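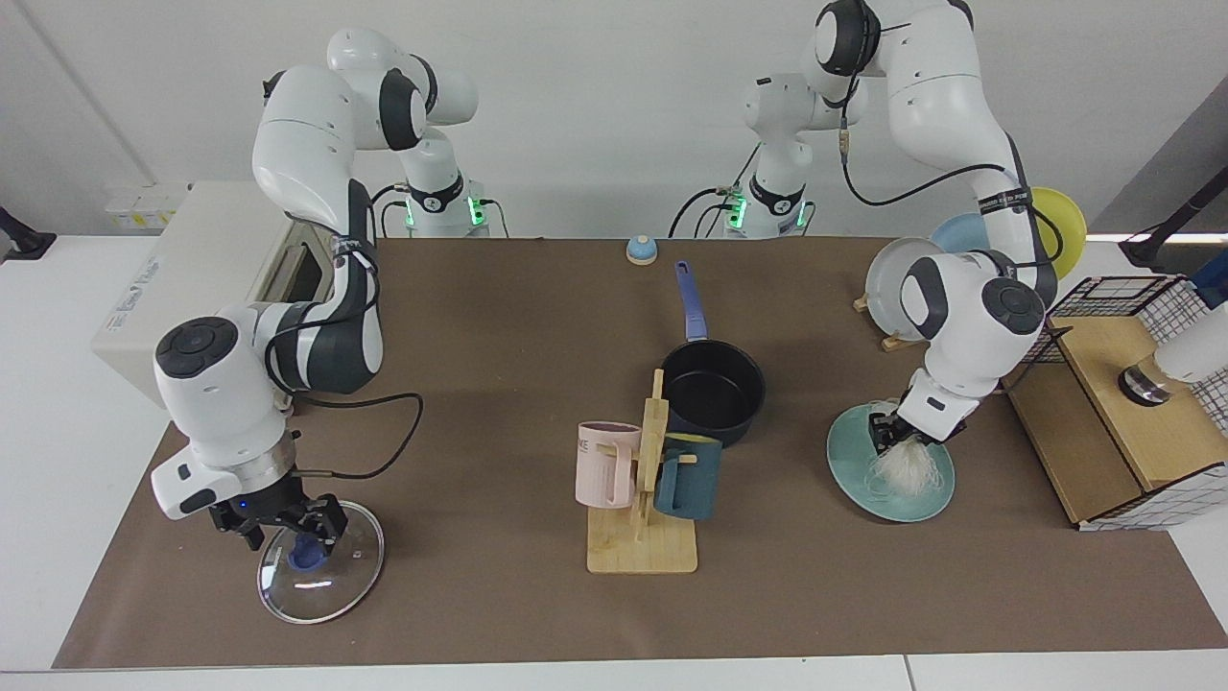
**tihomir_y** wrote:

Looking for advice on grease for a slewing ring on a small yard crane. The manual says lithium complex, NLGI 2, and the last owner used a calcium sulfonate from Zupan. I bought a tub of the lithium and want to switch back. The tub is bigger than I need, and I'd like some kept by the crane in a smaller container. A clear glass lid with a knob, like the one on the brown paper, would let me check for dirt without opening it. Does the old grease have to come out completely first?

Tihomir Yordanov
Brarkholm

---

**arness_fitter** wrote:

Yes. Lithium complex and calcium sulfonate can be fine together or can go soft, depending on the makers. Purge until the new color shows at the seals, turning the ring as you pump. Then grease again after 16 hours of running.

And no glass lid in a yard. Use the tub it came in.

---

**senan_nb** wrote:

I don't agree that he has to switch at all. Calcium sulfonate handles water better, and a yard crane sits in the rain. If the ring turns freely and the old grease looks clean, stay with it. 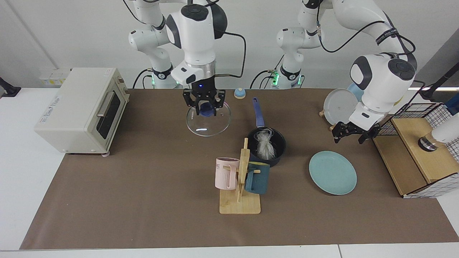
Page 2 of 24

**arness_fitter** wrote:

The manual says lithium complex. If the ring fails, that is the first thing the dealer will ask about.

---

**senan_nb** wrote:

It's a secondhand crane. There is no dealer. I ran the Zupan grease on two rings at Sulness and changed nothing but the interval, which I cut to 200 hours.

Senan Ní Bhriain
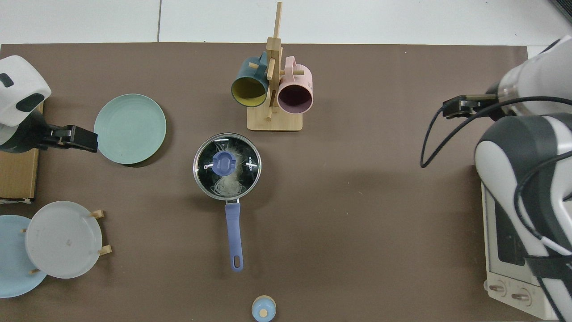
**tihomir_y** wrote:

Update, 10th September. I pumped some out and it came out dark but not gritty. I put a dab from each port on white tile to compare them, and the one by the pinion was the darkest. A flat plate in a pale color like that mint-green one would do as well, and is easier to carry to the bench. No metal that I could see or feel.

---

**arness_fitter** wrote:

Dark by the pinion is normal. Still check the bolt torque while you're there. When was it last done?

---

**tihomir_y** wrote:

May, according to the previous owner. No paperwork for it.

---

**senan_nb** wrote:

Then do the bolts first and worry about the grease after.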